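Section 5: Threading and setting the tension on your Hestier overlocker

Welcome to the part most people dread! If you bought the Hestier for your cutting and sewing room, you have probably already heard stories about overlockers and their tempers, and I should like to put your mind at rest before we begin. Our own sample room in Hendden has run these machines for years, making mostly T-shirts, leggings and children's pyjamas, and every newcomer has learned to thread one by the end of the first morning. Set aside a quiet hour, make yourself a cup of tea (kept well away from the fabric, please) and work through the steps in order.

You will need the four cones of thread that came in the starter box, the long tweezers, the small brush and a piece of scrap jersey about as long as your forearm. Use the same weight of jersey you intend to sew. A thick sweatshirt offcut will tell you very little about how the machine is going to behave on a fine vest.

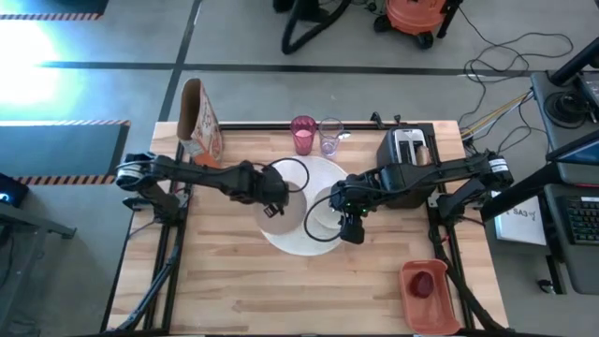 CAUTION: Switch off at the wall before you open the front cover. The knife sits just behind it and is sharp enough to cut a finger even when the motor is still.

Threading

1. Raise the thread stand to its full height and turn it until it clicks. If it doesn't click, it isn't fully up, and the threads will snag on their way down.

2. Turn the handwheel towards you until the needles are at their highest point.

3. Lift the presser foot. This opens the tension discs, and threads put in with the foot down will lie on top of the discs and give you nothing but loops.

4. Thread the upper looper first, following the blue marks.

5. Thread the lower looper next, following the red marks. It is the fiddly one, so do use the tweezers - your fingers will thank you.

6. Thread the right needle (green) and then the left needle (yellow).

7. Draw all four threads under the foot and out to the back, leaving a good hand's length of each.

Note: If the lower looper thread breaks later on, take both needle threads out before you rethread it. I know it is tempting to skip this, and I have skipped it myself more often than I care to admit, but the new thread will only snap again after a few stitches.

Setting the tension

8. Put all four dials at the middle mark, close the cover and switch on at the wall.

9. Sew a slow chain with no fabric until you have a tail you can take hold of. It should look like an even little plait.

10. Feed in your scrap of jersey and sew to the end, guiding it gently and letting the feed dogs do the pulling.

11. Look at both sides of the seam. If the looper threads meet neatly along the cut edge, leave the dials alone. If the upper thread is dragged round to the underside, loosen the lower looper a little at a time or tighten the upper.

12. Stretch the seam firmly. A needle thread that pops is set too tight.

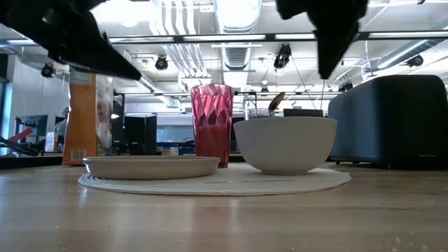 Please change only one dial between tests and write the setting on the scrap itself with a fabric pen. Jytte Zoëga, who looks after our Twal jersey range, keeps hers pinned to a board by the window, and it saves her no end of time when an old fabric comes back for a repeat order.

CAUTION: Never sew over pins. A pin that meets the knife will spoil the blade and may send splinters upwards.

After the first week

Lint builds up quickly with brushed cottons, so we brush out the looper area every Friday afternoon before the covers go on. Put one drop of Golen oil on each point marked in yellow inside the cover, then run a scrap through to catch any that is left over. Change both needles together after 84 finished garments, or sooner if you hear a dull punching sound as they go through the cloth.

The knife should last for some 4,000 metres of ordinary jersey. Denim and coated fabrics wear it down a good deal faster, and instructions for fitting a new one are in Section 6.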